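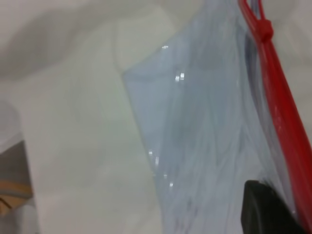 4.2 Filling and closing the slider bags

This section applies to the clear slider bags supplied with the Witcombe storage set. Section 4.1 covers sorting and labels. Rigid boxes are covered in Section 5.

Before you start

Clear a flat surface larger than the bag. Items must be clean and fully dry.

Opening

1. Lay the bag flat with the seal facing away from you.
2. Hold the film at the closed end of the track with one hand.
3. Move the slider to the opposite end. Do not pull the two sides of the track apart by hand.

Filling

4. Place heavier items at the bottom of the bag.
5. Fold soft items to the width of the bag before inserting them.
6. Stop filling 20 mm below the track.
7. Remove threads, crumbs and loose film from the channel.

Closing

8. Press the bag gently from the bottom upward to release air.
9. Move the slider along the full length of the track in one steady motion.
10. Run a thumb and finger along the track to check for gaps. If part of it is open, return the slider to the start and repeat step 9.

Note: Creases in the film do not affect the seal. A crease caught inside the track does. Open the bag, smooth the film flat and close it again.

Note: If the slider comes off the track, see Section 7, Replacement Parts. Order part 127 for the slider only, or part 104 for a complete bag.

CAUTION: Plastic bags are a suffocation hazard. Keep away from infants and children.

CAUTION: Do not lift a filled bag by the slider or the track. Support it from below. Maximum load is 1,000 g.

CAUTION: Do not use in a microwave or conventional oven.

Storing empty bags

Leave the track open and stack the bags flat, with all sliders at the same end. Keep them away from heaters and direct sunlight.

Revised 2021-08-17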